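3. Materials and Methods

3.1 Sampling of household bedding

Bedding textiles were collected from occupied dwellings in two residential districts, Trora and Delel, between October and February. The heating season was chosen because bedroom windows are kept closed for most of the night, and the fiber load on sleeping surfaces is then highest. Households were recruited by letter. A dwelling was admitted to the study if at least one bed was slept in on most nights of the month before sampling, and if the occupants agreed not to change their usual washing routine until the second visit.

The unit of analysis is the layer, defined as any single textile lying on or above the mattress at the time of the visit. Mattress protectors that were fixed with elastic were treated as part of the mattress and left out. Layers were entered in the record from the bottom up. The full record holds 1195 layers, of which 523 were brushed, napped or knitted goods and the remainder flat wovens. Garments found on the bed were recorded under a separate code and kept out of the layer total, although their contribution to surface lint is treated in Section 4.3.

3.2 Surface classes

Each layer was assigned to one of four surface classes on the basis of touch and a hand lens. Class A covers smooth flat wovens, mainly sheets and pillowcases. Class B covers woven goods with a relief, such as waffle and seersucker. Class C covers goods with a short brushed pile. Class D covers knits, with or without a raised surface. Where one textile carried more than one surface, the class was taken from the part with the larger area, and the second surface was noted in the remarks column. This occurred mostly in blankets with a relief band set into a brushed ground.

Printed and yarn-dyed patterns were recorded but had no influence on the class. Pattern did matter indirectly. On large checks in two contrasting shades, loose fibers are easy to see on the dark blocks and hard to see on the light ones, and early trials showed that readers gave higher lint grades to patterned goods than to plain goods with the same extracted fiber mass. All visual grading was for this reason done on tape lifts mounted on neutral card, and no grade was given from the textile itself. Figure 2 shows bedding with checked and pale surfaces of the sort that caused the disagreement.
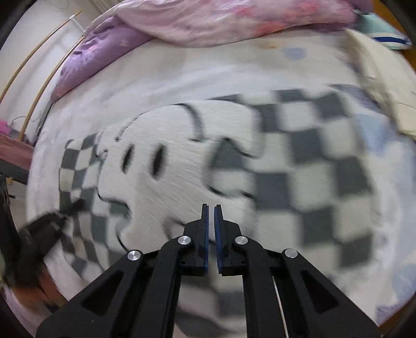
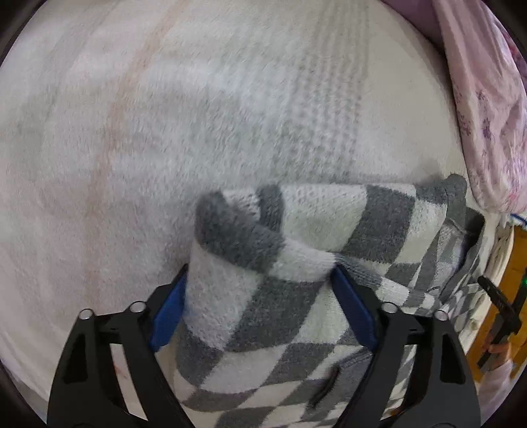

Figure 2. Checked and pale textiles on a bed. First: grey-and-white checkered blanket with a printed cartoon character, over a pale white sheet. Second: short-pile blanket, mostly off-white, with a band of small waffle-like checks; a checkered knit garment lies on it.

3.3 Tape lifts and fiber extraction

Loose surface fiber was taken up with clear adhesive tape pressed onto the layer under a weighted block. The block was left in place for 18 seconds and lifted straight up. Three lifts were made on each layer, one near the head end, one at the center and one near the foot end, all on the upper face. Seams, hems and stitched labels were avoided. On Class B goods the block was placed so that it covered whole cells of the relief, as lifts that ended on a ridge gave poor contact along one side.

Tapes were mounted on gray card on site and stored flat in closed boxes. In the laboratory, one lift from each layer was used for visual grading and the other two for extraction. The adhesive was softened in solvent, the fiber was filtered off, and the filter was dried to constant mass. Blank tapes carried to each dwelling and back were processed with the rest, and the mean blank was subtracted.

Fiber identity was determined under the microscope on a subsample of 100 filters, drawn at random within surface class. Fibers were sorted into cotton, other cellulosic, polyester, acrylic, wool and unassigned. Human and animal hair was removed before weighing. Filters with visible skin flakes were washed once more and dried again - this step lowered the mass of Class A filters more than that of the other classes, as the flakes collect on the sheet.

3.4 Transfer between layers

Fiber found on a layer does not have to come from that layer. To separate shed fiber from transferred fiber, a marker blanket was placed on the bed in a subset of dwellings in Delel. The marker was a Class C blanket of the Grestent type, dyed with a tracer that is invisible in daylight and fluoresces under a long-wave lamp. Occupants were asked to use it as their top layer between the first and the second visit and to wash it separately. Tape lifts from all lower layers were then read under the lamp, and the share of marked fiber was taken as the transfer fraction for that layer.

Two limits of this procedure should be stated. Marked fiber may reach a lower layer through the washing machine drum as well as through contact on the bed, and the present design cannot tell these routes apart. Also, the marker blanket was new at the first visit, and new brushed goods shed more in their first washes than later on. The transfer fractions reported in Section 4.2 are therefore upper values.

3.5 Statistical treatment

Extracted fiber mass was log-transformed before analysis. A mixed model was fitted with surface class, position in the stack and months since purchase as fixed effects, and with dwelling as a random effect. Purchase dates were reported by the occupants and are uncertain for older goods; where no date could be given, the layer was left out of the age term but kept in the descriptive tables. Agreement between visual grade and extracted mass was tested by rank correlation within class. Grading was repeated by a second reader for all Class D lifts, using the Pangilinan card scale in half steps, and the mean of the two readings was used where they differed by one half step. Larger differences were settled by a third reading.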